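五月底把旧房子退了，押金拿回来一部分，扣掉的是厨房那面墙的清洁费。我没有争。搬家的事拖了快两个月，现在总算能坐下来写几行。

新住处在赫尔伍德（Helwood），离上班的地方比以前远，但房租低，朝南，窗户大。缺点是隔音差，楼上走路听得很清楚。中介说这栋楼住的多是老人，晚上安静，这句话倒是真的，九点半以后基本没有动静。早上五点多就有人下楼了。

这次主要想写的是学做酸面包的事。之前在这里提过一次，有两个读者留言问后来怎么样，我一直没回。

酵种是三月开始养的，用的是全麦粉和自来水，放在冰箱顶上。头三天没什么反应，第四天突然涨得很高，我以为成了，第二天又塌下去，再也不动。查了资料才知道，前几天涨起来的多半是杂菌，要继续喂。于是继续喂，到第十二天才稳定，喂完五个小时左右能翻一倍。搬家那天我把它装在玻璃罐里，一路抱在腿上，盖子没拧紧，裤子上沾了一块，到现在也没洗干净。 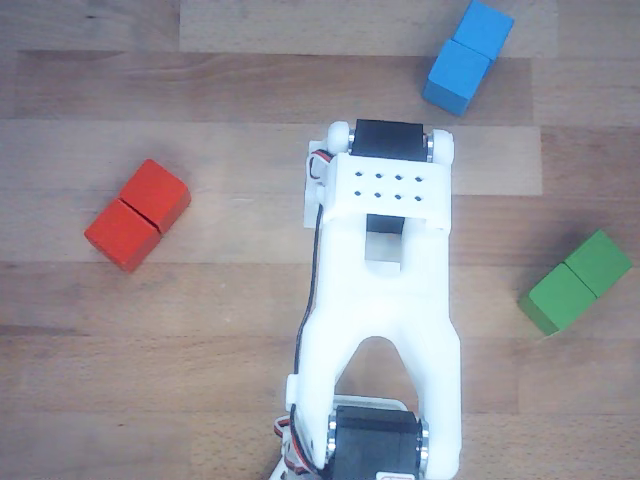 分类：厨房与日常

先说粉。我试过三种，最后固定用塔尔普尔（Talpur）的高筋粉，超市最下面那一层，纸袋装。它吸水没有另外两种多，面团到七成水就已经很软了，八成我揉不起来。网上很多方子一上来就是八成水，照着做的结果是一摊，进了烤箱也立不住。我前四个面包都是这样，切开像鞋垫，味道不差，烤一烤抹黄油也吃完了。

后来把水降到六成八，情况马上好转。盐是百分之二，酵种百分之二十，这两个数没有再动过。

再说时间。我以前的毛病是看表不看面。方子写发酵四小时，我就等四小时，可是旧厨房三月份只有十七八度，四小时根本不够。现在的做法是拿一个直筒的塑料盒，在外面贴一条胶带，标出面团刚放进去的高度，涨到一半多一点就拿出来整形。天冷的时候等过七个小时，这几天热，三个半小时就到了。

整形我还是做不好。视频看了很多遍，手上就是收不紧，面团表面总有一处要破。目前的办法是先松松地收一次，盖上布放二十分钟，再收第二次，第二次会容易一些。藤篮里撒米粉，不要撒面粉，面粉会粘。这一条我是付出了一个面团才记住的。

收好以后进冰箱，过一夜，一般是晚上十点放进去，第二天早上七点烤。有一次加班忘了，放到第二天晚上才拿出来，酸得厉害，不过皮特别脆。室友很喜欢那一个，我自己觉得太酸。

烤的部分，旧房子的烤箱温度不准，旋钮上写230，里面放个温度计一看只有205。新房子这台是阿廷斯卡（Atinska）的老型号，门上的密封条有点松，倒是能到温度。铸铁锅提前放进去预热40分钟，面团放进锅里，盖盖子烤20分钟，开盖再烤20多分钟，颜色够深了就出炉。我喜欢颜色深一点的，浅的闻着没有香味。

割口用剃须刀片，斜着进，一刀就走，不要回头补。补了就会裂成两条，很难看，吃是没有影响的。

出炉以后要放凉再切。这一点我做不到，基本上半小时就切了，里面还有点粘刀。

记录本现在写到第15个面包。前面几页很乱，只写了“不好”“还行”，隔两个星期再看完全不知道哪里不好。从第八个开始我改成固定写几项：室温、水量、一发时间、冷藏时间，外加一句切开以后的样子。这样前后能对得上。比如第十一个底部有一层很密，翻回去看，那天室温低，一发时间却写得跟平时一样，原因就清楚了。

成本也粗略算过一次。面粉加电费，比楼下面包店的便宜，可是把买锅、买藤篮、买刀架的钱摊进去，到年底也未必能持平。我本来也不是为了省钱。周末早上有件事要做，做完了有东西吃，对我来说够了。 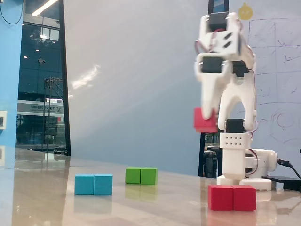
洛里耶·佩龙（Laurier Perron）在上一篇下面留言，说六成八的水还是保守了，塔尔普尔那款粉他做到过七成五，办法是先只放粉和水，静置一个小时再加酵种和盐，中间多折叠两次，不揉。他还说冷藏前不必等到涨一半，三成多就可以进冰箱，因为面团凉下来要好几个小时，这段时间里它一直在发。

这两条我上个周末都试了。静置确实有用，面团拉得开，不像以前一扯就断。水加到七成二，没敢到七成五，整形的时候粘手，用刮板勉强收住。烤出来比平时高，孔也大一些，不太均匀，靠近底的地方有一个大洞，抹果酱会漏。早进冰箱那一条还说不好，两个变量一起改了，分不清是哪个起的作用。下周只改一个。

另外有人问酵种能不能放着不管。我的放在冰箱里，一周喂一次，最长有十九天没喂，表面出了一层灰色的水，倒掉，喂了三次就恢复了。如果长了粉色或者橙色的东西就不要留了，直接扔，罐子也要烫过。平时多抹一点在烘焙纸上晾干，掰碎了装袋，算是备份。我晾了一份，放在抽屉里，还没有试过能不能救活。

喂剩下的酵种以前都倒了，现在拿来摊饼，加一个鸡蛋、一点葱和盐，平底锅两面煎。做法没什么讲究，稀了加粉，稠了加水。放了四五天的酸味重，葱要多放。

锅的问题也一起回答。我那口铸铁锅是在金兹卡（Jindska）的旧货市场买的，没有牌子，盖子上的把手断过，后来配了一颗螺丝。直径小了点，做五百克粉的面包正好，再大就顶到盖子。没有锅的话，用烤盘加一碗热水也可以，皮会薄一些，我在旧房子那边这么做过两次。

下一步想加黑麦，先从一成加起。黑麦粉还没买，赫尔伍德这边的超市没有，得去远一点的那家。

2019年6月12日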